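Bedspread

A bedspread is the outermost cover of a bed, laid over the sheets and blankets and usually reaching over the sides of the mattress. It keeps dust off the bedding and gives the bed a finished look during the day. Unlike a duvet, it has no separate filling, although quilted kinds contain a thin layer of wadding.

Many bedspreads have a raised pattern formed in the weave. Cotton is the most common fibre – it washes well and holds its shape. Pillows may be tucked under the top edge or left on show. 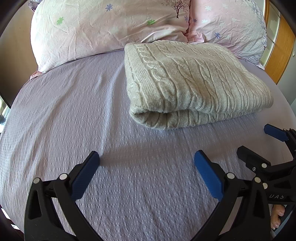
Lavender-grey textured bedspread with pale pink pillows and a folded cable-knit blanket

An extra blanket, often called a throw, may be folded and kept on top of the bedspread for cold nights. Knitted throws are normally folded, as hanging can stretch them.

Woven bedspreads were once a local trade in Tristdale, where the Tetteh mill employed 180 people and turned out more than 400 covers a week. Its pattern books were catalogued by Perrine Lefèvre.

See also: Counterpane, Quilt, Throw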